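# Chapter 8: Reflected Light in Rooms

Chapter 7 dealt with light that travels straight from a source to the surface being lit. In most rooms, that direct part is only a share of the total. The rest arrives after striking one or more surfaces on the way. This chapter covers the reflected part: how it is described, how it is estimated by hand, and how the finishes of a room change it.

The reader should already be able to find the direct illuminance at a point from a single lamp (Section 7.3) and from a window (Section 7.5). The only new mathematics is the sum of a geometric series, reviewed in Appendix C.

## 8.1 Reflectance

The reflectance of a surface, written *ρ*, is the ratio of the light leaving it to the light falling on it. It has no unit and lies between 0 and 1. Light that isn't reflected is either absorbed or, if the surface is glass or thin cloth, passed through. For walls, floors and most furniture the part passed through can be taken as zero.

Reflectance depends on wavelength. A yellow surface reflects long and middle wavelengths well and short wavelengths poorly. The single value printed in a paint maker's table is an average, weighted by the response of the eye, and it holds strictly for one type of light source. A table drawn up for daylight will be slightly wrong under warm lamps. The error is small for whites and grays and larger for strong colors. 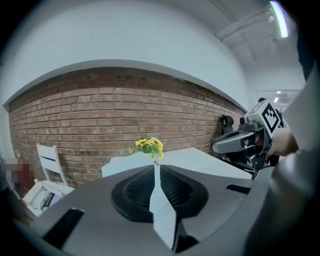

*Figure 8.1. Yellow artificial flowers on a white table.*

Surfaces also differ in the direction in which they reflect. Two limiting cases are used:

- A **diffuse** surface spreads reflected light so that it looks equally bright from every angle. Flat wall paint comes close.
- A **specular** surface reflects like a mirror, with the angle of reflection equal to the angle of incidence.

Real finishes fall between the two. A waxed floor, for instance, is mostly diffuse when viewed from above and partly specular when viewed at a low angle. The methods in this chapter treat every surface as diffuse. Section 8.6 gives corrections for gloss.

For a diffuse surface, the luminance *L* follows directly from the illuminance *E*:

*L* = *ρE* / π

**Example 8.1.** A desk receives an illuminance of 252 lux. Its reflectance is 0.80. Find its luminance, and find the luminance of a gray folder lying on it with a reflectance of 0.40.

For the desk, *L* = (0.80 × 252) / π = 64 cd/m². For the folder, *L* = (0.40 × 252) / π = 32 cd/m². The ratio is 2 to 1, the same as the ratio of the reflectances. The illuminance drops out of the comparison, so changing the lamp will not change the contrast between the desk and the folder.

## 8.2 Rooms with mixed finishes

Few rooms have the same finish on every surface. Brick may run part of the way up a wall with paint above it, and the floor is often darker than the ceiling. A hand calculation cannot follow each patch, so the patches are combined into an area-weighted mean:

*ρ*ₘ = (*A*₁*ρ*₁ + *A*₂*ρ*₂ + …) / (*A*₁ + *A*₂ + …)

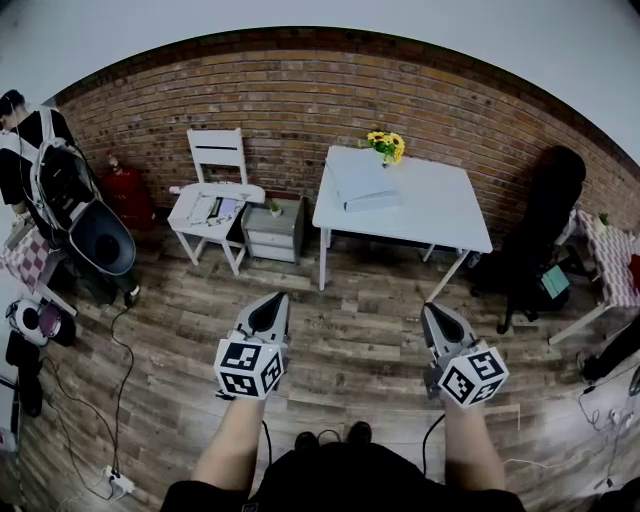 The areas are those of the exposed surfaces. Furniture is left out of a first estimate unless it covers a large part of the floor. Windows are entered with their full area and a low reflectance, typically 0.1 to 0.15, as most of the light that reaches them from inside is lost to the outdoors.

The mean conceals the order in which surfaces are struck. Light from a ceiling fixture aimed downward meets the floor first, and the floor's reflectance then has more weight than its area suggests. The opposite holds for a fixture aimed upward. The *first-bounce* method, due in this form to Garrido, handles the point by applying the reflectance of the first surface separately and the mean to all later reflections.

Measured values should be used where they can be had. Old floorboards vary from plank to plank, and a reading taken at one spot may not stand for the whole. Take readings at several spots, keep the meter's distance fixed, and make sure that the person holding it casts no shadow on the patch.
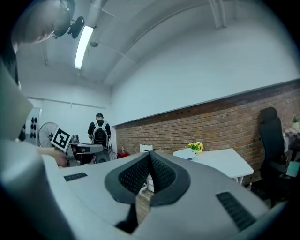
*Figure 8.2. Wooden floor partly visible, with a person looking down at upper left.*

The Cemholm survey, used in the problems at the end of this chapter, covered 40 rooms with painted, brick and timber finishes. Its data sheets list the mean reflectance of each room together with the area of every surface. Problems 1 through 5 require only the mean; Problem 6 calls for the first-bounce method and should be left until Section 8.4 has been read.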